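# Visit report: laundry handling day at Skovico, Kurcombe site

July 2022

The open day covered sorting, bagging and mesh bag maintenance. Skovico runs a linen and garment service from a single-story building in Kurcombe. The site processes 2,120 bags a week in summer and fewer in December, when hotel contracts drop off. Visitors were split into groups and taken through in the order the garments travel: intake, sorting, bagging, wash hall, dispatch.

Intake works from a printed ticket. Each customer lot gets a number, and the number stays with the basket until dispatch. Baskets are rigid, with cut-out handles, and they nest when empty. The site switched from fabric hampers to rigid baskets two years ago to keep lots from being mixed on the trolleys.

Bagging was the part I had come for. Denim goes into mesh at this site, one pair to a bag, for two reasons: rivets mark the lighter items in the load, and legs wrap around everything else in the drum.

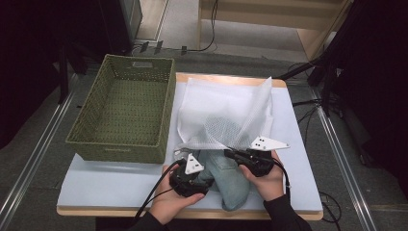

The written method is short. Close the fly, turn out the pockets, fold the legs back toward the waistband, and feed the bundle in waistband first. The bag should be large enough for the garment to open up again in the water. Overfilled bags come out with detergent residue in the folds, and the reject log had 18 entries for this in the last quarter. Underfilled bags are less of a problem, but the spare mesh can twist around the bundle and slow the drying.

Tabletops in this section are kept covered with a pale sheet. Staff said that grit and loose threads show up better on it than on bare wood, and it can be changed between lots.

The bags are bought from Kotport in two sizes. Hoshino supplied the previous type, which had a drawstring. It was dropped after a trial of 240 bags, in which the cords came undone often enough to cancel out the faster closing time. All current stock closes with a zipper.

Zippers are the main wear point. The netting itself normally outlasts them. Each bag is laid flat for inspection, smoothed by hand from the closed end, and the zipper is run once in each direction.
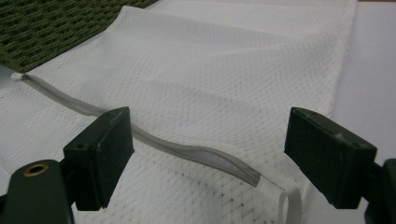 A curve in the zipper line is accepted if the slider passes it without catching. Puckered mesh beside the tape is also accepted. A bag is withdrawn for a missing tooth, a split tape, or any hole in the netting wider than 7 mm. Withdrawn bags are cut through before disposal so they can't drift back into stock.

The wash hall was viewed from the doorway only, and noise made most of the talk there hard to follow. Dispatch had closed by the time our group reached it. Copies of the bag inspection sheet were available at the exit, and I have put one in the shared folder with the site map.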